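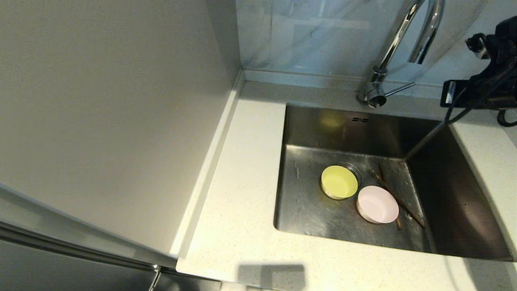
Plurnevgate Kitchen and Bath Study Club
Visit to the Jaltia showroom, Rustholm
Thursday, July 16, 2020

Seven of us made the trip, 26 miles each way. Yaqin Cai had set it up in March and met us at the side door.

We spent most of the morning at the sinks. The one I liked best was a rectangular stainless steel basin set in white speckled quartz, with a chrome gooseneck faucet and a single lever on the right. Two small bowls and a pair of chopsticks were lying in it, and there was plenty of floor left over. The brushed walls are easy on the eyes, but water spots and streaks show on the bottom. Yaqin said to wipe it down with a soft cloth at night and leave it at that.

The overflow is a row of tiny openings high on the back wall of the basin. Fan asked how you clean behind it. A bottle brush will not fit, so you flush it with warm water and a little dish soap.

The backsplash is a glossy white panel with faint gray veining, like marble. It reflects a lot of the room. Two members thought it was too shiny for a small kitchen. I would want to see it under evening light before deciding.

After lunch we looked at drawer runners and cabinet hinges for nearly 2 hours. Price sheets are in the club binder. Parking is behind the building, and the side door has one step.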